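I went to the Skalby open day in November expecting to be sold something, and I was, though more politely than usual. They do robot software for kitchens and canteens, out of the top floor of a former shoe warehouse in Pundbridge. My cousin's catering firm had been sent two passes and she gave me one because, in her words, I would enjoy complaining about it.

Getting in took longer than it should have. There was a badge printer that had opinions about the letter size on my name, and a young man who wanted me to install an app before he would let me have coffee. I said no to the app and got the coffee anyway from a machine in the hallway. Then we were put in a room with folding chairs and a big screen, and Guðlaug Thygesen, who runs the demonstrations, gave us the short version of the company. They have 87 customers, apparently. I asked how many of those were paying and she said that was a good question, and moved on to the next slide.

The main act was a system they call Farah. It's supposed to handle dishes: take one, put it in a rack, take it out again. The part they were showing ran in simulation, so what we watched on the screen was a rendered room with a rendered arm in it, going over the same little job with small changes each time. I had been hoping for a real arm and a real plate, ideally a greasy one. My cousin's invitation said "see our robots at work" and I would call that a stretch. They did leave the viewer up and let people ask for different angles, which I'll give them credit for, as most firms play you a video with music on it.
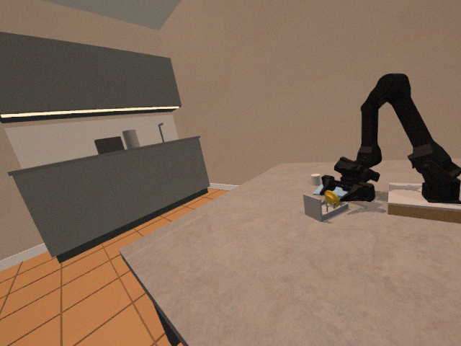 Why practice in a simulator when the thing has to work in a kitchen?

Mostly cost and time, according to Guðlaug Thygesen. A simulated dish can be dropped all night and all you lose is electricity, and you can run many copies of the same job at once on rented computers. She said Farah had been through 2160 practice runs on the rack task in one week, and that doing the same on a bench would have tied up two people for months. The catch is that whatever the simulator gets wrong, the robot learns wrong too. Friction, weight and how a gripper slips on a smooth rim are all guesses somebody typed in.

That last bit was her own admission, by the way, and it was the most useful thing anybody said all afternoon. I wish it had been on a slide.

The slide we did get said 97 percent. Big green number, whole screen. I put my hand up (I was in the second row and by then I think they had me marked down as that guy) and asked what counted as a success. Is it a dish in the rack? A dish in the rack and staying there? Does it count if the arm tries three times? The answer was that a run is a success if the dish ends up within a set distance of where it should be. So a dish leaning on a peg at a silly angle might pass, as long as its middle is near enough to the right spot. They said they check for that too, but "separately," and the separate number wasn't on the slide.

I don't think they were hiding anything terrible. I think it's a number picked by somebody who had to fill a slide. But if you're a cafeteria manager sitting there with a budget, you go home with 97 in your head and no idea what it's 97 percent of.

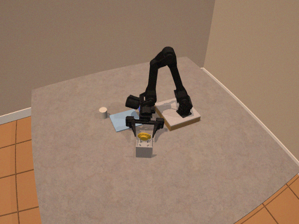
The other thing I kept coming back to was how tidy it all is. One yellow dish, one rack, a few odds and ends on a huge table. My cousin's dish room has never looked like that for one minute of its life. There are forks in the bowls. There's a tray someone has balanced on top of another tray. Steam, too, and a wet floor, and a radio. I asked whether they had a messy version and a woman from the engineering side, Dagný Lund, said they were building one, with stacked dishes and bits of cutlery thrown in, and that the results so far were "a lot humbler." I liked her. She talked like someone who had spent the week looking at failures and was a bit tired of the green number herself.

She also explained why they picked a rack in the first place. Putting something down flat on a table is forgiving. Getting a round dish to go in between pegs is less so, because you have to have the tilt right as well as the position, and a little error at the wrist turns into a bigger one at the rim. Fair enough. I load my own dishwasher badly, and I have eyes and two hands and years of practice. 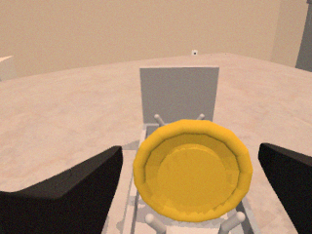 We had a break after that, with sandwiches cut very small, and I got talking to a man from Drallulby, the firm that would do the installing if anyone ever bought one. He was cheerful and much less careful than the Skalby people. He told me a site visit takes half a day, and the first thing they look at is the power supply, and the second is whether the staff hate the idea. He'd had one kitchen where somebody kept unplugging the trial unit to charge a phone. I asked if Farah was in any working kitchen today. He looked over at the Skalby table before answering, and said there was a pilot planned for spring.

So, no.

There was a price sheet on the way out, with no price for the robot on it. The yearly support plan was listed, at 1331 dollars per station, which seems an oddly exact figure for a product that isn't in a kitchen yet. I took a copy for my cousin. She read it standing up, asked me if it could do sheet pans, and I had to say I'd forgotten to ask. I've emailed Dagný Lund about the sheet pans and will add her reply when I get one.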